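Fathima Majumder
Apr 16, 2019

Thread on oiling a wooden table, as a few of you asked what I do.
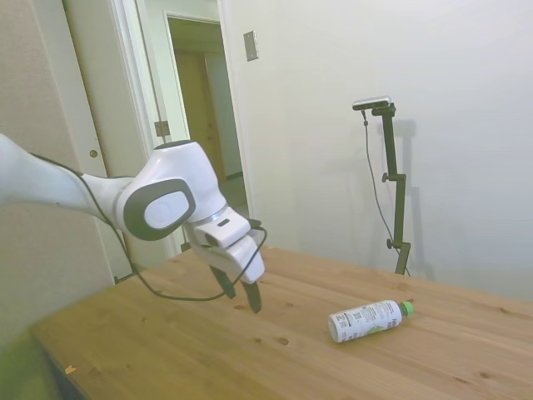
The light-coloured wood.

Start with a dry cloth, then a damp one. Leave it overnight before you touch the oil.

Sand with the grain. I use 120 grit and then 180. Prasert Nakpan goes finer than that, but I find the oil doesn't soak in as well.

Oil is Praltuler clear, 96 ml bottle. The Brillimard one is fine too but it yellows pale wood after a year or so.

Put on a thin coat with an old T-shirt. Wait 90 minutes and wipe off whatever is still sitting on top. If it feels sticky you used too much.

2 coats for a desk. Kitchen tables get a third from me, mostly for tea rings.

Lay the rags out flat outdoors to dry. Don't screw them up and put them in the bin, they can catch fire on their own.

Someone asked about wax. I've only tried it on a shelf and it marked within a week.

Doing the bench from Urkia in May, it's oak and very grey. Will post how the sanding goes.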